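Suturing practice room opens at Stiswood training centre

December 1, 2025

A practice room given over entirely to stitching has opened at the Stiswood surgical skills centre in Trosport, with places for trainees from the town's teaching hospital and from smaller hospitals along the coast.

The room takes up the former records store on the ground floor. It has four stations, each with its own lamp, a supply drawer and a stand that holds a tissue pad still while it is being worked on. 

Lempi Eskola, who runs the skills programme at Stiswood, said trainees had been asking for more time on basic closure for several years. Until now they had shared a single bench with the anatomy course and often had to clear it halfway through an exercise.

"People would get two stitches in and then have to pack up for the next group," she said. "You don't learn to handle thread that way. You need to be able to spoil a pad, throw it out and start on another one."

The centre expects to use 185 pads between now and the end of February. They are bought in and kept in a locked cupboard next to the sink. Each one is used for a single sitting. Trainees write their initials and the exercise number on the wrapper, which goes into a tray for the tutor to check against the register.

The course that goes with the room is called the Stollier course, after the building's old name, and has 17 exercises. The early ones deal with holding and turning the needle. After that come single stitches along a short straight cut, then cuts that run at a slant, then a continuous stitch with one length of thread. Knots are taught separately, and trainees have to be signed off on them before they move on to the last part of the course.

Tutors mark the work by looking at the spacing of the stitches, the distance of each one from the edge of the cut and whether the edges meet without puckering. Time is recorded but does not count towards the mark in the first half of the course.

Eskola said most beginners had trouble with the thread before they had trouble with the needle. A long tail of thread tends to loop back over the pad and gets caught under the next stitch. The tutors now spend the whole of the third session on keeping the spare length out of the way.

"They all watch the needle, and quite right too, but the thread is doing something else at the same time," she said. "We ask them to stop and look at where it's lying before they go in again."

The first intake is made up of 23 trainees, most of them in their second year. They attend in small groups and can book extra time in the evenings. A tutor has to be in the building during evening bookings but does not have to be in the room.

Money for the conversion came from the Zieliński bequest, which was left to the centre for teaching and had not been drawn on before. It paid for the flooring, the lamps, a new extractor and the first year's supply of pads and thread. The running costs will come out of the ordinary teaching budget from next winter.

Some work remains to be done. The blinds on the car park side have not arrived, and the second sink is waiting for a part. Neither has held up the teaching, though the station nearest the window is not being used on bright mornings.

A needle held beside the pale ridge of a practice pad, and dark red thread looping over a pad. 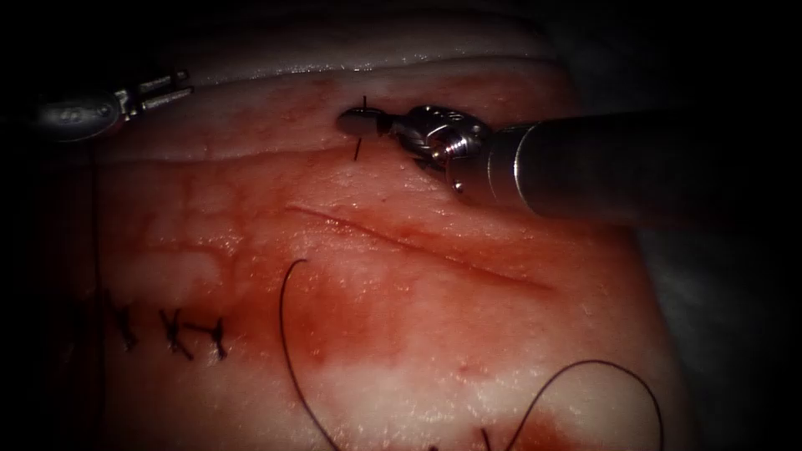
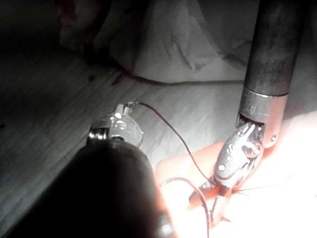

A second intake will start in February. Applications go through the education office at the trainee's own hospital, which should send a list of names to Stiswood with a note of any suturing training already completed. Trainees who have passed an equivalent knots assessment elsewhere can ask to skip that part, but will be asked to tie a short set in front of a tutor on their first visit.

The centre is also looking at opening the hand suturing stations to community nurses on two afternoons a month. Eskola said this would depend on tutor hours, and that a decision would be made once the first group had finished. Staff who would be interested in coming have been asked to leave their details at the Stiswood front desk.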